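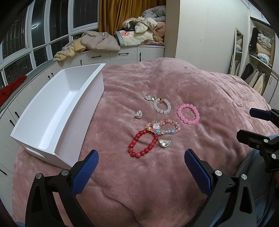

Small-Item Storage: Notes on Tarnish and Stringing

Members asked in November for a short technical note on keeping costume and silver jewelry through the heating season. What follows was compiled by Ha-rang Ko from bench records at the Langlois workshop.

Tarnish on sterling silver is mostly silver sulfide. The rate depends on how much sulfur is in the air, the relative humidity, and how freely air moves over the surface. An open tray on a dresser is the worst case of the usual arrangements. A zip bag with the air pressed out is much better and costs almost nothing. Anti-tarnish strips help only in a closed container and should be dated when they go in. Replace them on the maker's schedule even if they look unchanged.

Do not use rubber bands, wool felt, or ordinary cardboard in contact with silver. All three can give off sulfur compounds. Unbuffered acid-free tissue is suitable. Plain polyethylene bags are also suitable. Avoid soft vinyl pouches, which can leave a sticky film on beads and plated charms.

Elastic-strung bracelets fail in a different way. The cord loses stretch with age, and skin oil and lotion speed this up. Store them flat and relaxed, never hung on a hook. The workshop restrung 151 elastic bracelets last year, and more than half had broken within an inch of the knot. Knots should be seated inside a bead with a large enough hole, with a small drop of flexible cement. Rigid glue makes a hard point and the cord cuts itself against it.

For cleaning, wipe plastic and glass beads with a damp cloth and dry them at once. Do not dip a strung piece in silver cleaner. The liquid stays in the bead holes and attacks both cord and plating. Gold-toned charms are often a very thin layer over brass, and a polishing cloth will go through it in a few passes.

The Hustton branch has bought bags in bulk, two sizes, 1,000 of the small and 425 of the large. Members can collect up to 20 of each at the next bench evening, from 6:30 p.m. Bring your own labels. The Cosier branch still has cord in 0.7 mm and 1 mm, clear only.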